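Home | Notebook | Parts shelf | Older entries | Contact

Bench notebook, March - what to spend the money on
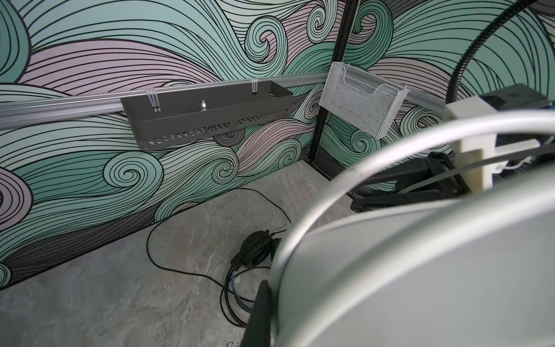 The budget for the second arm cell is 3000, all in, and I've spent most of the morning finding out how fast that goes. The arm itself comes out of a different pot, so this is only for everything that goes around it: rail, hanging storage, cable management, fixtures, spare fingers, and the stuff we always forget and then end up buying one piece at a time with shipping on top. My plan is to copy the first cell pretty closely, because I like how it works. Take the aluminum rail that runs along both walls at mid-height. I want the same thing again, same height, both walls, because being able to hang a basket off a couple of white hooks and shove it sideways whenever the task changes has saved me so much fiddling. The wire-mesh file holder around the corner is less of a success (it hangs crooked, and it needs a second fixing point or it needs to go), so I'm not buying another one of those until I've tried a bracket on this one.

Rail quotes first. Endix came back with 383 for the full kit, cut to length, with end caps and a bag of hooks. Ulier is cheaper per length but they don't cut, and then it's me and the hacksaw again, and we all remember how square those ends were. I'm leaning Endix. I did ask if they'd throw in a few extra hooks and they said they'd "look into it," so we'll see! I've put down 12 hooks on the order either way. They're tiny money and they walk off to other benches.

Cables are the part I want to do properly this time. In cell one we left the headphones and their lead lying on the floor near the corner, the lead wandering off in a big loop, and it's right where I'd like to be able to put parts down. Fine for a setup where you're just teaching grasps on soft, awkward things, bad for anything where I want a clear floor. So on the list for cell two:

- corrugated conduit, same black stuff, plus a spare length
- adhesive clips for the wall bases
- one tray under the floor panel for power bricks
- a proper hook for headphones (yes, a separate line, I'm putting it in)

The conduit I can get from the Pryor catalog. I need to check the inside diameter before I order, because last time I went one size too small and spent an afternoon feeding plugs through with dish soap.

Gripper fingers. We have one spare pair in the drawer and I want 2 more. The wait on those was long last time and we lost days to it. If the budget gets squeezed this is the line I'd protect, and the wall panels are the line I'd cut. I know some of you love the swirly green and pink wall pattern, and I love it too, but printed panels aren't cheap and plain ones would get us running. We could always do the pattern later. (Does anyone remember who printed them? The invoice just says "panels.")

Floor: I'd like the grey marbled look again. It wipes down nicely and it's a decent test for the vision side. I haven't priced it yet. Leaving a gap in the spreadsheet.

Not decided: whether the storage basket should be the same dark grey one with the slots along the bottom. I keep going back and forth. A deeper one holds more, but then the arm has to reach down into it, and I don't trust my approach angles that much yet. Same one again, probably.

Still to do before I send this to the Furnudcombe office: measure the new corner, ask Endix about delivery, and find out if the post in the corner comes with the rail kit or if it's its own item. I'm pretty sure it's its own item - check the old order.

Comments

Please don't cut the panels! Plain white was a nightmare for the depth camera in the old room.

I'd go Ulier and borrow the chop saw from downstairs. Cleaner than the hacksaw by a mile.

Seconding the headphone hook.

Post is separate. I have the part number somewhere, will dig it out after lunch.

Newer entry | Older entry | Back to top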